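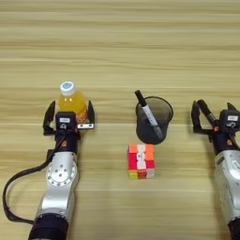 I have spent a good part of this spring with the Avemov tabletop kit, the one with two arms, and I've been asked so many times whether a school or a small shop ought to buy one that I may as well put my answer where people can find it.

My answer is yes, with some grumbling. What I love is how ordinary the work is allowed to be! You put out a bottle of juice, a mesh pen holder, a couple of markers and a Rubik's cube, all things you already own, and you have a morning's worth of lessons on your table. The starter box from Raudsepp, which I used for years (and was fond of, in its way), came with foam blocks, and my students at Bornville were bored with foam blocks by lunch. A marker is a far better teacher. It's thin, it rolls, and putting it in a cup means caring which way it points.

Now the grumbling. The kit sells for $1,392, and then there is the support plan at $90 a month, and I think that plan is a mistake. Mitali Debnath, who teaches down the hall from me, disagrees and says a good phone line is worth more than a good motor. She may be right – she has called it more than I have. But a school budget is set in June and has to last, and a monthly bill is the first thing to get crossed out. I would much prefer to pay more up front and own the whole thing, manuals and updates included.

I'd also ask Avemov for a shorter setup guide. Mine took two evenings and most of a pot of coffee.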